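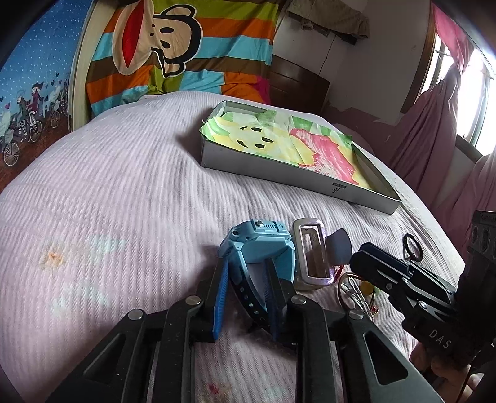
Keys, kid's watch, bits on the bed

Clillora summer tour - who's going?

fretbuzz_tom wrote:
Posted 16/01/2026
Dates are up. Starts in July, two nights at Fellcombe then Skustdale. Presale limited to 200 tickets a night, rest go on general sale. Anyone got a code yet? Mine never came.

moth_lantern wrote:
Got mine this morning, check your spam. Skustdale only holds up to 1,000 so dont hang around.

Not thrilled about the setlist rumors though. If they play all of Harahap front to back again I'm going to the bar for side two.

ninestring wrote:
Side two is the best thing they ever did?? The long one with the organ. Come on.

moth_lantern wrote:
The long one is 4 minutes of song and then a drone. Fine on headphones. Standing up in a hot room, no. 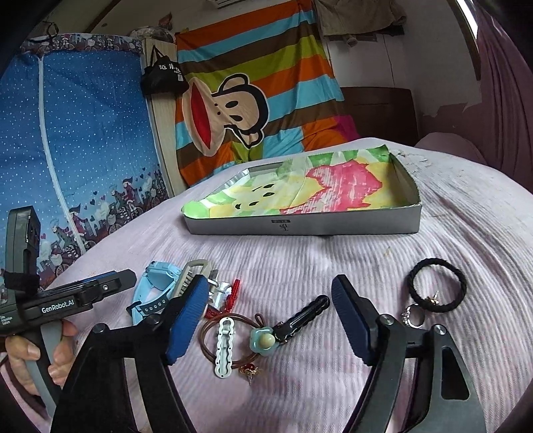
And they dropped two older singles last time to make space for it, which still bugs me. Play the album, sure, but leave some room for the early stuff.

fretbuzz_tom wrote:
Was in spam, thanks. Got Fellcombe night two.

I'm with ninestring on the drone, sorry. Sound at Fellcombe was muddy last time tho - stand near the desk, left side is all bass.

ninestring wrote:
Left side is where I always stand lol. Sounded great to me.

pale_gravy wrote:
Anybody know who's opening? Site just says "plus guests". Also is Skustdale seated upstairs, my knees are done

moth_lantern wrote:
Balcony is seated, seperate ticket. Was sold out when I looked. No idea on support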